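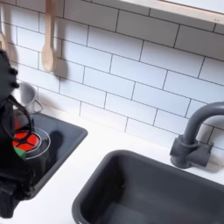
Gripper over the hob, side view

Thread: Splitting trials by start position, does it change the result?

merle_p
I've been going through our pick trials on the toy kitchen and want a second opinion before I write the method section. We ran 240 trials with the Fliklow policy. The way we have always reported it is one success rate over the lot. When I split them by where the arm starts, the numbers come apart. Starts over the sink do a good deal worse than starts over the hob, with the same objects on the counter.

My proposal is to drop the single figure and report by start region. There would be 4 regions. Has anyone here done it that way and had it accepted?

tall_order
We did for a drawer task. One reviewer liked it, one said we were slicing the data until something showed up. If you decided on the regions after seeing the results you need to say so.

merle_p
I did decide after. I'd say so in the text. Here is what I mean by a hob start, jaws already open above the block and the pot next to it.

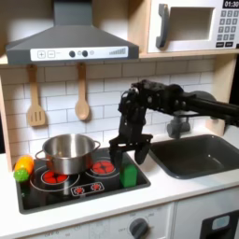

Borley Manipulation Group, shared methods board

tall_order
With a start like that the policy hardly has to plan anything. It goes down and closes. I'd question whether it should be in the same table as the long reaches at all.

D_Oosthuizen
I disagree. Short reaches are where ours goes wrong most. The pot is right beside the left finger and any sideways error on the way down means contact. On our rig we logged 11 pot contacts in one batch and every one was from a near start. Distance isn't difficulty.

tall_order
Fair enough, but your pot was bigger than that one if I remember. And you were running Rerach, which drifts when it gets close.

D_Oosthuizen
Same pot size near enough. Rerach does drift, yes. I still wouldn't throw out near starts on a guess. Merle, what counts as a success in your sheet? Lifted, or lifted and held?

merle_p
Lifted clear of the hob and held for 4 seconds. If it touches the pot but still lifts, that goes down as a success with a note in the contact column. I know some people would fail it.

D_Oosthuizen
I would fail it. If the pot had anything in it you'd have spilled it.

kettlebyte
Depends what the paper claims. If it says "picks up the block", contact is fine. If it says "works in clutter", contact is the whole question. Report both columns and let people choose.

Another thing, do you put the other objects back in the same place each time? We used to leave the toy food wherever it ended up and it got us into trouble, because the late trials weren't the same task as the early ones.

merle_p
The block and pot go back to marks on a printed overlay we lay down between trials and take off again. The toy food goes back by eye, so it moves a bit. I've been treating it as background. This is the sort of thing I'm calling a sink start:

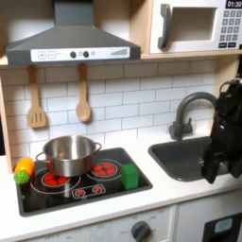 Sink side, block upright by the right burner

kettlebyte
By eye is all right if you say it's by eye. But I'd check whether the food drifts over the session. If all your sink starts were done in the afternoon block and the food had crept by then, you can't tell which one caused the drop.

merle_p
Start regions were shuffled within each batch, so it shouldn't line up. I'll check the sheet all the same.

tall_order
If they were shuffled that helps you a lot. Put it early in the section, I'd missed it completely.

My guess for the sink starts is the faucet. The arm has to come across with that behind it and the wrist view changes all the way over. Modise has the same weak spot on that side, at least in our copy of the kitchen. Take the faucet out for one batch and see.

D_Oosthuizen
Taking the faucet out changes the kitchen for every start, so you'd need the hob starts again as well. Otherwise you're comparing two different set-ups. I'd do it though.

merle_p
All right. Plan is: keep the overall rate in the table, add the region split and mark it as decided afterwards, give contact its own column, and run a new set in February with the regions fixed in advance. Half with the faucet, half without.

tall_order
Still think near starts should be in a separate table.

merle_p
Noted. They'll have their own row.

kettlebyte
Can you post the overlay file? Ours is drawn in marker pen and it's wearing off.

merle_p
Will do, it needs the burner positions corrected first.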